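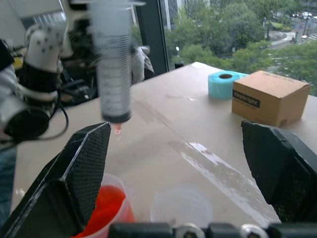

Why does my big syringe drip all over the table between cups?

Posted by Hacer Tuncer in Kitchen & Crafts

I'm doing layered gelatin cups for my niece's party in July and bought a big plastic syringe so I could portion the colors neatly. Neatly! I draw up the orange-red one, carry it six inches to the next cup, and a fat drop forms on the tip and lets go wherever it likes. By cup 8 my table looked like a minor crime had taken place. I'm not pushing the plunger. I have checked my thumb and it's innocent. What am I doing wrong?

ondivis_pantry

Probably two things. First, warm liquid. If you draw it up hot, the air trapped behind it warms and expands, and out comes your drop. Let the mix cool until it's lukewarm but still pours.

Second, the air bubble itself. Point the tip up, tap the barrel, push the air out, then turn it back down and draw in the last bit of liquid. Before you move, pull the plunger back a hair so there's a little gap of air at the very tip. Touch the tip to the inside wall of the cup when you finish and the last drop goes down the side – no dangling.

Also, move the cups and leave the syringe where it is. Slide the full one away, slide the empty one in. A tray under the lot costs you nothing but a tray.

Vullbridge Dad

Just use a ladle. My grandmother never owned a syringe and she fed half of Vullbridge.

solanki_k

The ladle is fine if you don't care about straight layers, and I say this as somebody who has photographed her own crooked ones.

I'd add: check the plunger. The cheap ones get a worn seal after a few washes and no amount of technique will save you. Fill it with plain water, hold it over the sink, count to thirty. If it drips with your hand off the plunger, blame the syringe. A dab of cooking oil on the rubber got me through more than 510 cups at the Adirgate school fair before I gave in and bought a new one.

Orange-red stains, by the way. Wipe it up before you admire your work.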